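Equipment > Bench Systems > Dual-Arm Collection Stations > Plukness Bench Station
Reading time: 2 min
Print this page | E-mail this page

Plukness Bench Station

The Plukness Bench Station records two-arm manipulation episodes for policy training. It is supplied as a pair of arms with parallel-finger grippers, a head-position camera, a controller, and the Drarnuto recording software. The table is not included.

An operator drives both arms through the task. Drarnuto logs joint positions, gripper opening, and camera video against one clock and writes each attempt as a separate episode. Episodes are marked keep, discard, or review before the next one can start. A discarded episode stays on disk until the session is closed.

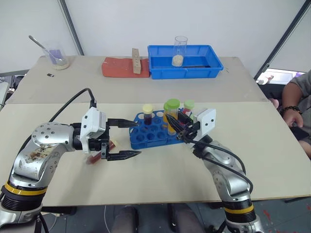 Task layouts are defined by the customer and stored as a layout sheet with each session. The sheet lists every object in reach of either arm, whether or not the task uses it. In a tube-handling layout, the rack goes at the center so that both grippers can work in it. Cap color and liquid color should be entered as separate fields: two green-capped tubes can stand in the same rack as a yellow-capped tube, and a prompt that names only "the green cap" will not pick out one tube. Beakers, trays, and mats behind the rack are entered as background objects. Moving them between sessions is recommended if the policy is meant to work on a cluttered bench.

Cable routing affects usable reach. Leave a free loop at each gripper housing and check it at full wrist rotation before recording. A cable that pulls tight shows up in the joint log as a small repeated offset, and those episodes usually have to be discarded.

Specifications

Arms: 2
Episodes per storage module: 3,000 at default video settings
Storage modules supplied: 2
Export: Prantl episode format, with layout sheet attached
Warm-up before calibration check: 6 minutes

The calibration check runs at the start of each session and after any emergency stop. Gripper fingers are wear parts. Replace them as a pair and repeat the check afterward.

The Skelusley controller used on earlier stations is not compatible with the current recording software. Owners can request a replacement board. Contact Senga Yule, bench systems, with the station serial number.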